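Home | About | Newsroom | Events | Contact

Skodness Opens Automation Hall to Visitors for October Demonstration Day

Skodness welcomed customers, suppliers, students and local residents to its automation hall on Wednesday for a day of live robot demonstrations. Almost 87 visitors registered for the guided tours, which began at 9 a.m. and ran until the middle of the afternoon.

The program centered on the Fedo cell, a single-arm robot station used to pick mixed parts from open bins and place them in packing trays. The cell was installed in the spring and handles 1,220 part numbers from the Skodness spare parts catalog. Staff ran it throughout the day on regular customer orders, so that visitors could observe the normal pace of work, including the pauses when an operator is called to check a part.

Groups were limited to 15 people. Each tour opened with a short safety talk in the loading area and then moved to the viewing line beside the cell, where an operator explained how an order is received, how the arm selects a bin and how a finished tray is released to the packing bench. The wrist camera feed was shown on a monitor next to the line.
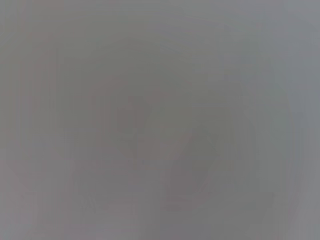 Blurred gray frame from the wrist camera. Issued by Leonie Brunton
Head of Communications, Skodness

Visitors were invited to place test orders from a printed list of 14 common parts. The list included hinges, end caps, spacers and several small molded clips that the cell has found difficult in the past. Orders the arm could not complete were passed to the manual bench, and the operators explained the handover to each group.

"People who buy from us often ask what happens between the order and the box," said Brunton. "We wanted them to see the cell on an ordinary working day and to put their questions directly to the people who run it."

The packing trays used in the demonstration were supplied by Ó Conaill, which has worked with Skodness on tray design for several years. Representatives of the firm were present in the morning to discuss the current tray, which has a shallower lip on one side to give the gripper more room. Sample trays were available for visitors to handle.

Flustoris, the software company responsible for order scheduling in the hall, held two talks in the training room. The first covered the way urgent orders are moved ahead in the queue. The second was intended for students from area technical programs and dealt with entry-level jobs in robot maintenance and programming. Both talks were followed by questions, and the second was extended to allow further discussion of shift patterns and on-the-job training.

Skodness thanks all those who attended, as well as the day and evening crews who kept regular shipments moving during the tours. Visitors who left written questions at the front desk will receive a reply from the automation team.

A further demonstration day is planned for the spring. Schools and businesses that wish to reserve a group tour may contact the Skodness communications office. Closed-toe shoes are required in the hall, and visitors under 16 must be accompanied by an adult.

Related news

Skodness Begins Evening Shift in Spare Parts Hall
Ó Conaill and Skodness Extend Tray Supply Agreement
Maintenance Apprenticeships: Applications Now Open
Flustoris Scheduling Software Introduced at Packing Benches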